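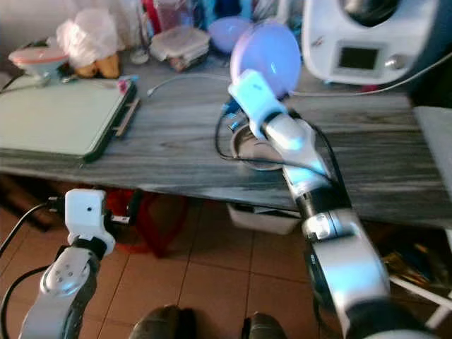

OPEN DAY WALK-ROUND: KITCHEN TABLE DEMONSTRATION

Site: Dolley building, ground floor, room 6
Host: Virmont
Inspected by: Hazel Pruitt
Accompanied by: Mei Ridgeway (demonstrations), Keisha Ostrowski (front of house, as far as the tea urn)
Month: November
Done before doors, 8.15 am to a bit after 9

Marks used: OK / OK with comment / FIX BEFORE DOORS / FIX AFTER. The old "Satisfactory" has been retired, as it was being used for everything including the roof.

SECTION A. GETTING IN

A1. Visitor entrance unlocked, both leaves. OK.

A2. Route from entrance to demonstration signed. OK with comment. The signs are excellent until the stairs, where one arrow points up. The demonstration is on the ground floor. Turned the arrow round myself.

A3. Fire exits clear. OK. Second exit had a stack of Alcantara brochures against it at 8.20 and did not at 8.25.

A4. Building evacuation plan displayed. OK with comment. The plan dates from 1978 and shows a typing pool. The exits haven't moved, so it will do for today, but please could someone redraw it before the typing pool asks for its desks back.

A5. Visitor number agreed per group. OK. Twelve, plus whoever is guiding. Funmilayo Omoregie has the clicker and is not to lend it to children.

SECTION B. FLOOR AND STANDING AREA

B1. Tiled floor sound, no lifted edges. OK.

B2. Floor marking in place for the public line. FIX BEFORE DOORS. Tape was still on the roll. Done 8.40, re-inspected, OK. The line is now two metres back from the furthest point the arms can reach, measured with the arms at full stretch and Mei reading the tape.

B3. Things stored under the table. FIX AFTER. There is a red bag, a white bin and a colourful heap towards the right-hand end. None of it is in the way of the arms. It is in the way of anyone who has to get at a plug in a hurry, which is the only time anyone ever wants to get at a plug.

B4. Footwear of staff inside the line. OK. Closed shoes all round. Trinity Esposito's sandals have been sent home, with Trinity in them, and she returned at 8.50 properly shod and not speaking to me.

SECTION C. THE TABLE

C1. Table stable under load. OK. Leaned on it. Mei leaned on it. It has been leaned on.

C2. Objects for handling are light and blunt. OK. The purple domes are the stars of the show and would not hurt anybody unless thrown. The round metal plate has a raised rim and I have run a thumb round it. No burrs.

C3. Glass or china within reach. OK with comment. Crowd of bottles at the back looked at one by one; all plastic. I'd still move them somewhere else. They do nothing except fall over and get a laugh.

C4. Food items. OK with comment. Not for eating. Say so out loud at the start of every group, as last year's notice was read by all of the adults and none of the eaters.

C5. Loose bags on worktop. FIX BEFORE DOORS. White plastic bag, crumpled. Plastic bags get into grippers and then everyone stands about while it is picked out with tweezers. Mei says it is part of the task. I say it can be part of the task in the afternoon, with a spare gripper to hand. Agreed.

C6. Kitchen appliance. OK with comment. Stays unplugged during public sessions. The arms may turn the knob as much as they please. Test label number 1506, in date.

SECTION D. CABLES

D1. Arm cables free of joints through the full movement. OK with comment. The black one by the right gripper makes a big loop that comes down over the tabletop and across the metal plate. It cleared every joint in the slow run. It will one day pick up the plate as well, and I would like it clipped closer before that day. Clips are on order from Plitent.

D2. Thin white cables on the table. FIX BEFORE DOORS. One goes along the back and may stay there. The other wanders over the tabletop and ends in the middle, on its own, with no clear purpose in life. Mei thought Trinity had put it there. Trinity thought Mei had. Removed 8.55.

D3. No cable crosses the public side of the line. OK.

SECTION E. THE ARMS

E1. Emergency stop, button one (operator). OK. Pressed with both arms moving. Both stopped.

E2. Emergency stop, button two (guide). OK with comment. Works, but was hidden behind the welcome leaflets. A stop button should be the easiest thing in the room to find. Leaflets moved to the other end.

E3. Grip holds when stopped. OK. Dome stayed put for a full minute with the stop pressed. Let go on release when told to.

E4. Speed limit set for public running. OK. Slow setting, locked, and I have the key. Visitors will say it is slow. It is meant to be slow.

E5. Hand-over to visitors. Not permitted today. This includes governors, sponsors and Keisha's nephew.

SECTION F. PEOPLE

F1. Operator and guide are different people. OK. Mei operates, Funmilayo guides, and they swap after lunch.

F2. Photography. Allowed from behind the line. No leaning over it with a phone on a stick. I have seen the stick.

F3. First aid kit. OK with comment. Present, full, and unaccountably containing a teaspoon.

RESULT: Passed for opening, with C5, D2 and B2 closed on the morning. B3 and the cable clips under D1 to be done within the week.

COMMENTS ADDED AFTERWARDS

M. Ridgeway: Clips have come. Wrong size. Reordered.

F. Omoregie: Three people asked whether they could eat the food. I had said it out loud each time.

T. Esposito: Under-table things now in the store cupboard, labelled. The white cable was not mine.

H. Pruitt: B3 closed. D1 stays open.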